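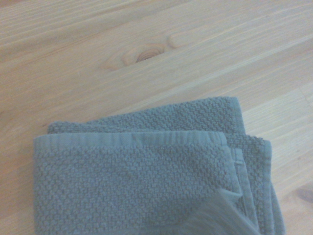
Towel, folded, on pale wood.

1/ Hello everyone. I promised to write something on the lone worker safety course in Hakthorpe, so I will do it in small pieces. I did the course on 9/8/23 with colleagues from Flitano. We read meters and check heating in people's homes, and we go alone to nearly all of them.

2/ First, the name. "Lone worker" sounded to me like a sad film when I first heard it. It only means that you work where no colleague can see or hear you. Cleaners, carers, estate agents, delivery drivers, people who close the shop at night. Perhaps it means you too.

3/ Our team made 2152 home visits last year. Most were friendly and many included tea. A few were not friendly, and before this course we had no common way of talking about those few. Each of us had private tricks, and some of the tricks were not good. Mine was to keep smiling. I will come back to this.

4/ The course was given by Dhanial, a small training firm. I expected mats and people being thrown on them. There was very little of that. The trainer said that if you must use your hands, you have usually missed several earlier chances to leave, and most of the day was spent on those earlier chances.

5/ The first hour was on doors. I did not know that one can speak for an hour on doors. Ring, then step back and a little to the side. Do not stand on the step. Let the person open fully and look at who is there before you say your name and your firm.

6/ Then: the resident goes in first. Always. I used to walk ahead in order to be quick and polite, and so I had a stranger behind me in a narrow hall. Now I say "after you, please, you know the way". In two weeks no resident has found it strange.

7/ When the front door closes behind you, look at how it closes. Does it have a key inside? A chain? A latch that turns up or down? You look for one second and you remember. We practised with a board that had different locks fixed on it, and I was slow with half of them. It was a useful shame.

8/ A question we discussed for a long time: may you refuse to go in? The answer was yes, and your employer must agree with this in writing before the day you need it. Please ask for that paper. Ours did not exist. It exists now, it is one page, and I have it in my bag.

9/ What do you say when you refuse? The trainer gave us a sentence for it: "I have left a tool in the van, I will ring you to arrange another time." Some people in the room did not like it, as it is a small lie. I did not like it at first either. You can also simply say "I cannot do the visit today" and walk. Both are allowed.

10/ Dogs. There was a whole section on dogs and I think it was the favourite of the room. Ask for the dog to be in another room with the door shut, also when it is a very small and very charming dog. Do not run. Keep your bag between you and the animal. Do not look it in the eyes. 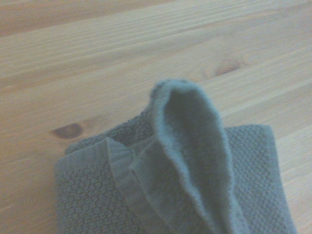

Towel with one fold standing up.

11/ After lunch came voices. This was the hardest part for me. In my first language I know how to sound firm without sounding rude. In English I learned "sorry", "if you don't mind" and "would it be possible", and I use all of them in one sentence when I am nervous.

12/ We stood in two lines. One line walked forward, the other had to say "Stop there, please" and mean it. My first time, the man opposite me walked until he was nearly on my shoes. He said he thought I was asking him a question.

13/ The correction was simple. Voice goes down at the end. Fewer words. Hands open, in front of the chest, where both people can see them. And no smile. This is my bad trick from post 3 — I smile when I am afraid, and the other person receives the wrong message. I have practised in the kitchen since then.

14/ The physical part was short, 30 minutes. How to turn your wrist out when someone holds it (towards their thumb, where the grip is weakest). How to get up from a low sofa when a person is standing close. How to use a clipboard or a bag to keep distance. After this you go to the exit. You do not stay to win.

15/ I must be careful here. I am not an instructor and you should not learn a wrist release from a post. Please do it with a teacher who can see your feet. Mine were wrong every time.

16/ Then telephones. We use Sultlow, a check-in app. You enter the address and the expected length of the visit, and if you do not close the visit it rings you, then it rings the office. We had been using it for a year and half of us closed the visit before going in, to stop the ringing. Yes, me also.

17/ So the office changed one thing. The standard length was too short for older boilers, and therefore the app was always ringing while we were still on our knees with a torch. Now we can choose a longer time. I have not closed a visit early once.

18/ We also agreed on a code phrase. I will not write ours, of course. Choose something that you can say naturally on the phone, with a resident listening, and that you would never say by accident. "Is the red folder on my desk?" was the trainer's example. Everybody in the office has to know it, including the person who only answers on holidays.

19/ Some of you asked for the papers. The booklet is 42 pages and belongs to Dhanial, so I cannot put it here. The checklist I made for myself is short: van facing out, phone in pocket and not in bag, step back, after you, look at the lock, know where I would go.

20/ What I did not like. The room was warm and the slides were too full. There was almost nothing on what happens afterwards, when you have had a bad visit and the next one starts in a quarter of an hour. I wrote this on the feedback form. They answered that it will be in the refresher in November, and I have put my name down.

21/ If you work alone and have a rule that helps you, please write it under this thread. I am collecting them for our new starters. Rules for blocks of flats with lifts are especially welcome, we did not reach that page.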